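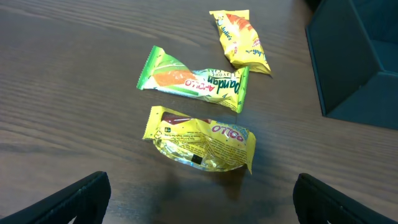 **Ticket:** Gripper closes on thin air, reports success
**Project:** Clellatach (tabletop arm, shared workshop, back bench)
**Opened by:** Filipa Bragança
**Assigned:** Ilídio Salgado, by virtue of having written the grasp code
**Status:** closed, with grumbling

### Report

Arm is supposed to pick wrapped snacks off the table and drop them in the dark box. What it does is move to the right place, close the fingers, lift, travel to the box with great dignity, open the fingers, and log `PLACE_OK`. The snack is still on the table.

It does this with the yellow Apollo packet more than with anything else. The Pandan cake one usually gets picked up. The Julie's is a coin toss.

Steps to reproduce:

1. Put three packets on the table, one of them shiny.
2. Start the sort routine from the Oei panel.
3. Watch the shiny one stay where it is.

Expected: snack in box.
Seen: snack on table, robot pleased with itself.

### Comment - Ilídio

Two bugs here, I think. One is that it misses. The other is that it doesn't know it missed. I'd like to fix the second one first so the logs stop lying to us while we look for the first.

Can you send me the finger position at close for a good pick and a bad one? Raw counts from the Tusar board, please. The Oei panel rounds everything to the nearest comforting number.

### Comment - Filipa

Good pick (Pandan): stops at 1,594.
Bad pick (yellow Apollo): goes to the end of travel and sits there.

So it has known all along. It just never brought it up.

### Comment - Ilídio

Ah. The check compares against the closed limit from the old fingers. When we swapped to the black rubbery ones in March the closed limit moved, and I updated it in the config but left the old value typed straight into `verify_grasp()`. Fully shut on nothing now counts as "holding something slim."

Fixed. It reads from the config like everything else. Please pull and run again.

### Comment - Filipa

Pulled. It now closes on nothing, logs `GRASP_EMPTY`, and tries again in the same spot. And again. I stopped it after 6 goes. An improvement in candor, anyway.

### Comment - Ilídio

Retry limit added, default two, then it moves on to the next packet and leaves the problem for a human.

On to the miss. Things I'd check, in this order:

- Wrist camera mount. Is it loose?
- Table height. Did anybody shim the bench?
- Depth on the foil packet versus the other ones.

### Comment - Filipa

Camera mount: tight. I put a wrench on it and felt foolish.

Table height: same as it was. Touched the fingertips down at all four corners and the numbers agree.

Depth: here we go. On the Pandan wrapper the height map is a nice lump. On the yellow Apollo, the half with the foil comes back as a hole. The software believes there is a pit in the table there, and a sort of ridge next to it. It aims for the ridge, which is the crimped end, and the fingers close over the top of it.

If I turn the packet so the foil isn't under the overhead lamp, the pit gets smaller. Turn the lamp off and it mostly goes away, but then the dark box disappears into the dark wood and it can't find where to drop things. I'd call that a draw.

### Comment - Ilídio

Leave the lamp on. Two changes on a branch called `foil`:

1. Any depth reading below the table plane is thrown out. The table is solid. I am prepared to defend this position.
2. The grasp center comes from the color outline of the packet, and depth is only used for the height. If too much of the depth is missing, it uses a fixed height for "packet."

Also dropped the closing force to 500 on the Tusar scale. At the old setting it was squashing the cake.

### Comment - Filipa

The cake was already squashed when I bought it, but thank you.

Ran the `foil` branch, 80 picks, shuffling the packets between each. Almost all of them good. The misses were all logged as misses, and every one was the Julie's lying up against the side of the box, where the right finger touches the wall before it gets low enough. Different problem. I'll open a separate ticket for it and call it "keep away from the box."

One more thing while you're in there: the Teridine power supply clicks when the fingers stall at full close. It did it on every empty grasp. Harmless?

### Comment - Ilídio

That's the current limit. Harmless to the supply. I've added a short back-off after `GRASP_EMPTY` so the motor doesn't sit there pushing.

Merged `foil` into main, 5 Jul 2025.

### Closing notes

- Finger limits live in the config file and only there. If you change the fingers, rerun the limit routine before anything else.
- Fixed packet height is set for snack-sized things. Don't sort mugs with it.
- Test packets are in the drawer under the bench. Please eat from the other bag.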